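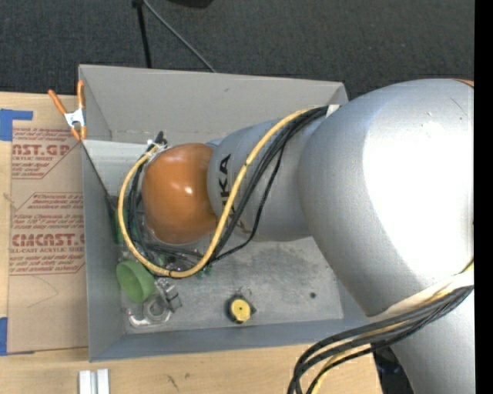 *Gray bin on a light wooden table, with a KUKA arm over it.*

# Moving to a smaller apartment

In December I moved from my old apartment in Graredden to a smaller one, on the other side of the same town. The new place has two rooms and a kitchen where one person can cook if the other person stays in the door. I like it very much. But before I could like it, I had to decide what to do with eleven years of things, and I want to write down how it went while I still remember it.

My first plan was to begin with the difficult things. I took out the letters and the photographs on the first evening, sat on the floor, and at midnight I had read many letters and thrown away one envelope. So I closed this box and put tape on it, and the next day I started with the kitchen.

The kitchen is a good place to start. I don't have strong feelings about lids. I had a lot of lids without pots, and I had two machines for making pasta, although I make pasta perhaps once in a year. The older one went to my neighbor Rosemarie Petersen, who gave me in exchange a jar of plum jam and a long explanation about flour. I kept the one that my brother bought me, even if hers is better.

After the kitchen came the books. I had always told people that I own "some hundreds" of books. When I made the list for the moving company, I arrived at 1,283. The man from the company, Mr. Brinkmann, was very polite on the phone, but he asked me two times to repeat the number. He then asked which floor the new apartment is on. It is on the fourth, and there is no elevator.

The new shelves can hold up to 500, so most of them had to go. I tried several rules. The rule "have I opened it in the last five years" did not work, because I started to open them all. In the end I used this one: if I saw the book in a shop today, would I pay for it? For most of the novels the answer was no, which made me a little sad. For the dictionaries it was always yes. I own 57 dictionaries and I kept every one, also the Iltent one with the broken back, which was my first in English and still has my small pencil marks beside the words I was afraid to forget. One of these words is "shelf."

The school took the children's books and a used book shop took the rest. The owner paid me less than I hoped, and then I bought a cookbook from him on the way out.

Clothes were easy. Cables were not. I believe every home has a bag of cables, and everybody is afraid of this bag. I kept four and brought the others to the recycling center, where there was a whole container full of the same ones. I was missing one of them the week after. It was for the old radio, and it cost very little to buy again, but I admit that I was angry with myself for an evening.

What I would do differently: I would write on the side of the boxes and not on the top. When they are one on the other, you see only the sides. I also would not pack the light bulbs and the scissors together with the winter blankets. The first night I opened nine boxes with a house key, in the light of the refrigerator.

The box with the letters came with me. It is under the bed now, still with the tape on it. Rosemarie says that she has a box like this too, and that hers has already moved three times. I have promised to come over on a free afternoon with mine, and we will open both at her table. She will make the pasta, and I will bring back the empty jam jar.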